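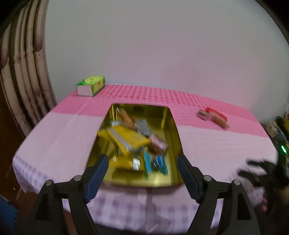

A deep gold metal tray on a checked tablecloth.

Tablecloth

A tablecloth is a cloth spread over a table, either to keep the top clean or to make it look nice for a meal. I've been collecting them for 20 years, so forgive me if I run on a bit (I will).

History

People have covered tables for a very long time. In medieval Europe a white linen cloth was a mark of a good household, and diners often wiped their hands on it, which must have made for some grim wash days! Printed cottons came much later and brought bright colours to ordinary kitchens. My own favourites are the checked ones, and I bought my first at the Wednesday market in Grindport from Soledad Pacheco, who still sells them by the armful.

Fabrics

Linen is the classic choice. It lasts for decades and gets softer with washing, though it creases if you so much as look at it. Cotton is cheaper and easier to iron. Polyester hardly creases at all, but I find it slides about. Damask has its pattern woven in, so it shows as shiny against dull, and I save mine for Christmas.

Size

The bit that hangs over the side is called the drop. Short drops suit everyday meals and longer ones look grander. To work out the length you need, measure the table and add the drop twice, once for each end. I forgot the second one when I made a cloth for my sister Lorna and she's never let me hear the end of it.

Care

Blot red wine straight away with cold water, and don't rub. Candle wax should be left to harden, then scraped off with a blunt knife.

See also: Napkin, Table runner, Placemat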